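Home | Boxes & Mailers | Snack Packs | Trade | Help | Basket

Rultow Plain Kraft Carton, for snack boxes and mixed parcels

Posted in August by Josiane Langlois

If you have ever tried to send a proper box of treats to somebody you are fond of, you will know that the fun part is choosing what goes in and the tiresome part is finding something to put it all in. The boxes in the post office are either made for a single book or made for a pair of wellingtons, and the lovely printed ones cost more than the biscuits. So when we opened the packing room at Flasa, the very first thing we went looking for was a good, plain, brown box, and the Rultow carton is the one we have stuck with ever since (through two moves and one very leaky roof!).

It comes to you flat, with four flaps on the top and four on the bottom, in ordinary kraft board with no printing on it at all. We like it that way. You can stamp it, tie it up with string, let the children loose on it with felt pens, or simply write the address in big letters and be done. The inside measures 300 mm long by 200 mm wide and 200 mm high, which we find is a very friendly size for a family snack box: roomy enough for a good mixture, but still something you can carry under one arm while you look for your keys.

The flaps are cut generously, and they will stand up by themselves once you have folded them back and forth a time or two. That sounds a small thing until you have filled a dozen boxes in an afternoon with flaps that keep dropping on your knuckles. Leave them all up while you pack, and you can see straight down to the bottom and tuck the little packets into the corners.

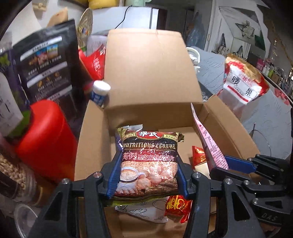 Nutritious cereal going into the Rultow carton, on top of the smaller packets.

Everyone has their own way of filling a box, and I would never tell you that mine is the only one, but I will pass it on in case it helps. I start with the small flat packets and let them make a sort of bed. Anything blocky goes towards the back, and the slim packs can stand on edge against a side, where they take up hardly any room. Bags of cereal go in after that, upright if there is height for them, and I keep crackers and anything else that crumbles until the very end. Then comes a sheet of tissue, a note (do put in a note!), and one strip of tape down the middle with a shorter one across each end.

Please bear in mind that the board is single wall. It is just right for bags, sachets, packets of sweets and the like, and we have used it happily for tea and for knitting wool too. For jars or bottles I would point you to our double wall version, the Paiva, which is the same size inside and a good deal stiffer. Neither of them likes a wet doorstep, so if your parcel is going somewhere rainy, line the box with a bag first.

The details

Material: single wall kraft board, unprinted
Inside size: 300 x 200 x 200 mm
Supplied: flat, tied in bundles of 25
Tape: not included
Order code: 1633

Bundles go out from our Potville packing room, and anything ordered before 2 p.m. is normally on the van that same afternoon. If you are buying for a shop, a school fair or a subscription club, send us a line before you order, as we can usually do something on the price for larger numbers. We are also happy to pop a single box in the post if you would like to try your own assortment in it first. Just ask for a sample and mention the order code above.

Sign up to the Flasa newsletter for packing ideas and first word of new sizes. You can unsubscribe whenever you like.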